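Bin picking, week whatever

March 12, 2022

So I promised a robotics club update back in October and then wrote exactly zero of them. Sorry! It has been a year. Let me catch you up, because things are finally getting fun over there.

For anyone new: I joined the student automation club at Nurnport Tech last fall, mostly because my roommate's friend Raili Lindqvist was going and she promised there would be snacks (there were, once). Our project this year is the Ceminport Challenge, where student teams get a robot to pull mixed objects out of a bin and put them somewhere else. You don't get to know in advance which objects. You get points for every good pick, you lose points for drops, and you lose a LOT of points for smacking the bin.

I'm on the grasp planning side with Tala Geagea. Raili does the motion stuff, and our advisor, Dr. Kerr, mostly walks in at the worst possible moment and asks how it's going. Our team name is Testar, which started out as a folder name and then somebody put it on the entry form.

Okay, so what have we been doing? Practicing with junk, basically. We keep a big box of odds and ends and dump a few in before each run. Toy bricks are my favorite because they have nice flat sides and the planner loves them. Clear plastic packaging is my least favorite thing on this earth. The depth data just falls apart on it – you get holes, you get phantom bumps, you get a grasp planned on a wrinkle that's really a reflection. Tala spent two whole evenings on one bag. She has named the bag. I won't repeat the name.

The other headache is walls. Anything lying right up against the side of the bin is hard, because the gripper needs room to get around it and the sides slope, so the whole hand has to come in tilted. Our first version refused to even try those. It would clear out the middle, announce it was finished, and leave a ring of stuff around the edges like a kid who won't eat the crusts. Raili rewrote the approach angles last month and now it goes after most of them, slowly, and with a lot of pausing that makes me hold my breath.

Numbers, for those who like numbers: we've logged 961 pick attempts since the lab reopened. The plan was 2,000 by the end of the term, so we're a bit behind, and I'd be a lot more relaxed about that if I hadn't lost a night of logs by saving over them. (Yes, I make backups now. Yes, Raili checks.)

Also, cables. I had no idea how much of robotics is cables! I've learned to look at the arm before every run and think about where each one will go when the wrist turns. The first time Dr. Kerr let me press start by myself I stared at them so hard that I missed the pick completely and had to ask Tala if we got it. We did.

Next up is tuning the planner for small shiny parts, and after that we're supposed to write a two-page summary for the challenge people, which I've been volunteered for because I "have a blog." If you've ever had to write one of those and have tips, leave me a comment, please!

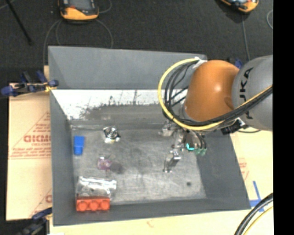
The arm over our bin, with a red-orange brick right up against the wall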